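3.2 Work surfaces and the visibility of small objects

The second part of the study dealt with the surfaces on which handling tasks are carried out. In the Civville survey, 30 work tables were recorded across two sites, and for each the finish, the color and the condition of the top were noted. Most of the complaints collected from staff in May concerned glare and the difficulty of finding dark parts on dark tops. Fonseca's earlier notes on the Cilville workshop raise the same point – a small black screw on a gray mat was reported lost more often than any other item.

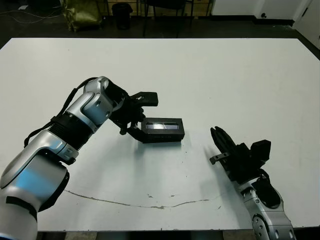
Figure 4. White tabletop with a black box-shaped device held above it.

Surface color affects how easily the outline of an object can be judged against its background. Pale tops were preferred by 22 of the 27 respondents, who mentioned clear edges and the ease of seeing what had been left behind after a task. The black rectangular device in Figure 4 stands out sharply against the flat white top, and the shadow on the table is soft enough to leave the surface easy to read. The glossy window on the front of the device is another matter, with pale streaks of reflected light across it. Respondents described similar reflections as tiring during close work, and several had turned their tables away from the nearest lamp.

The survey did not measure light levels at each table, and the preference for pale tops should be read with this in mind. Tables at the Gralta site were placed under ceiling lights of a single type, while those at Ajayi had a mixture of desk and ceiling lamps. A further round of visits is planned in which the lamps will be kept the same at both sites and only the tops will be changed.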